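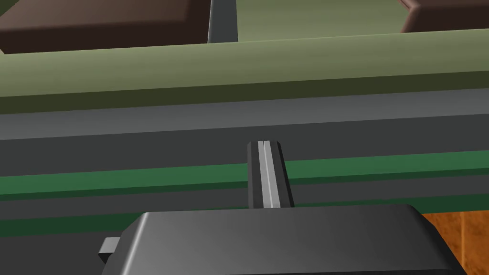
Opinion > Everyday Life > Letters and Mail

Why I still want a real phone number on the door

There's a hardware store in Muvthorpe with a phone number painted on the front window, and I have called that number maybe a dozen times in my life. Somebody picks up. It's usually the owner's son, he sounds like he's eating, and I ask him whether they have the little rubber feet for the bottom of a chair, and he goes and looks. I can hear him walking. Then he comes back and says yes, or he says no but try the place by the bank. The whole thing takes less time than finding the contact page on most websites.

I've been thinking about that phone a lot because of what happened with my dishwasher hose. I ordered a replacement from a company called Vendmont, and they sent me the wrong one, which is fine, people send the wrong thing. I've mailed birthday cards to the wrong aunt. But when I went looking for somebody to tell, I couldn't find anybody. There was a help center. The help center had articles. One of the articles was called "How to contact us" and it told me to visit the help center. 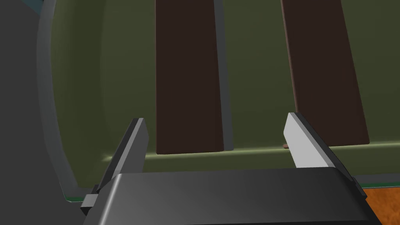
Reading time: 5 minutes

So I filled out the form. The form wanted my order number, which I had, and then it wanted me to pick my problem from a menu. My problem wasn't on the menu. I could say the item was late, or broken, or that I had changed my mind. I hadn't changed my mind! I still wanted the hose very much. I picked "broken" because it seemed closest, and they wrote back asking for a photo of the damage. There wasn't any damage. It was a perfectly nice hose for some other dishwasher.

I know how this sounds. I'm a grown woman complaining about a hose (it cost 40 dollars, if you're wondering, and yes, I did get the money back in the end). But I don't think it's a small thing that we've let the phone number disappear. I think it changes how people behave on both sides of the counter, and I don't love what it's doing to me in particular. I used to be pleasant when I called places. By my third email to Vendmont I was writing in capital letters, to a person or a program or I don't know what, and signing off with just my last name like a Victorian father.

My friend Haruna Oshima disagrees with me about all of this. She worked in a call center in her twenties and she says I have no idea what a phone does to a person who has to answer it all day. She'd sit down in the morning and there would be 75 people waiting already, most of them mad before she'd said hello. She says the form is kinder. The form gives you time to look up the answer, you can have a sip of coffee, and you can't hear anyone breathing at you.

I've gone back and forth on that one, and I'll give her half of it. A person shouldn't have to be yelled at for eight hours so I can feel listened to. But I'd say a lot of those people were mad by the time they reached her for the same reason I was. They'd been through the menu. They'd pressed four, and then two, and then four again, and heard the same bit of guitar music over and over. You'd be breathing hard too. The kid at the hardware store doesn't get yelled at, as far as I know, and I think that's partly down to the fact that he picks up on the third ring. 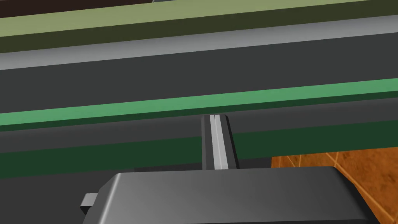

The other half of Haruna's point is about money, and I have less to say there. Phones cost more than forms. A person has to sit by one and be paid to do it. I understand that a big outfit can't run the way a store with one register runs, and I'm not asking for it to. I'd settle for a number that works between ten and two. I'd settle for an answering machine, one of the old beige ones with the tape in it, if a human listened to the tape.

What bugs me more is the small places doing it. There's a bakery over in Dusden that took its number down last year. I liked calling that bakery. You'd ask if there was any rye left and they'd set one aside with your name on a slip of paper. Now there's an account you can message, and a bubble pops up to say they typically reply in a day. A day! The rye is gone by then. I drove over there twice in May and came home with dinner rolls both times, and I don't even like dinner rolls.

I asked Tharushi Khondokar, who runs the counter on weekday mornings, why they'd dropped it. She said most of the calls had turned into recordings trying to sell them things. Business loans, window cleaning, somebody who wanted to fix their listing. She'd have flour up to the elbows and wipe her hands off and it would be a robocall about the electric bill. So after a while they unplugged it. I didn't have a comeback for that. I'd have unplugged it too.

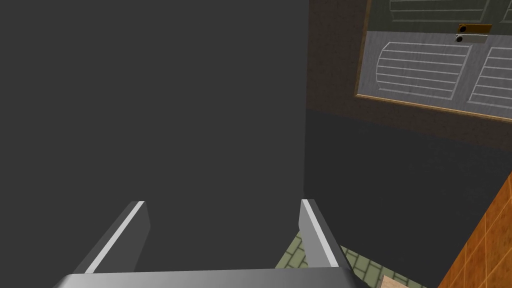 Which leaves me mad at a different set of people than the ones I started out mad at, and that's inconvenient in an opinion column. If the junk callers have ruined the phone for the bakery, then it's a bit rich of me to stand at the counter giving Tharushi a hard time about rye.

I do still think a place that takes your money ought to have some way for you to reach a person, today, with a question that isn't on the menu. I don't care much what shape it takes. A friend of my sister's swears by the Chareonsuk noodle place because they answer texts, real ones, with typos in them. That would do me fine. "no sprng rolls today sorry" is a wonderful message to get. Somebody looked in the kitchen and told me the truth about the spring rolls.

Haruna says I should try calling her more if I miss the phone so much. She's right, I'm terrible at it, I always text first to ask if it's a good time. Anyway, I still need a hose. The hardware store doesn't carry them but the son is going to ask his dad, and he said to call back after lunch.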